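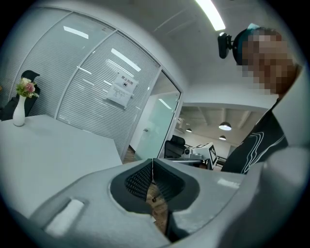 Curved glass meeting rooms are a pain to fit blinds to, and I have spent most of January on one. A horizontal slat is straight and a curve isn't, so you treat the wall as a run of flat facets and hang one blind per facet. The mullions decide the facets for you. On this wall they're thin grey metal, the panels between them are tall, and white horizontals hang behind the glass, so from the office side it reads as fine stripes. Short thread on what I'd do the same and what I wouldn't.

Measure every bay. Do not measure one and multiply. The drawings for our job gave a single width for all bays and the drawings were wrong in two of them. Measure at the head, the middle and the sill, and order to the smallest.

Headrails. Straight rails on a curve leave a wedge-shaped gap at each mullion. We set ours back 36 mm from the glass at the closest point. Any tighter and the slats tick against the panel every time the air conditioning cycles. Any looser and you can see into the room from the corridor at an angle.

Slat angle matters more than slat colour for privacy. Closed with the convex face out, you get a clean surface from outside. Closed the other way, you get a sightline down to the table from anyone standing. Siu-fong Tu walked the corridor while I sat inside with a laptop open, and she could read the heading on my slide until we flipped them.

Glare. White slats bounce a lot. Ceiling lights also streak across curved glass, longer and more slanted than they would be on a flat wall, and from some desks the streak lands at eye height. Our desk-side reading before any change was 1,646 lux. Moving a linear fitting 300 mm away from the glass took the streak off the two worst desks. Dimming it did less than I expected.

Signs on the glass. The one up there is plain white paper, taped on, 禁止拍照 in bold (no photography) with small print underneath. Paper and tape is fine for something that may change. For anything permanent I'd have vinyl cut. Tape residue on glass comes off with isopropyl and a plastic scraper. Keep metal blades away from coated panels.

Sign height is its own argument. Hsin-yi Chiu wants the centre of the heading at 1.5 m. I'd go a touch lower so it works for someone in a wheelchair. We haven't settled it.

Furniture near the wall. A white table in front of white blinds disappears at a glance, particularly late in the afternoon. A slim vase with pink and cream flowers on it does a surprising amount of work – the eye finds the colour, then the table. Keep it clear of the edge if people cut the corner there.

Cleaning. Horizontal slats hold dust, and behind glass you see all of it. Microfibre mitt, slats closed, top to bottom, then flip and repeat. Our wall takes 48 minutes with one person and a step stool. Verticals would be quicker, but they swing, and on a curve they tangle at the joins.

Cords: go cordless or wand. I won't specify loops in a shared office again.

Next job is a flat wall. I'll post the bracket spacing once it's up.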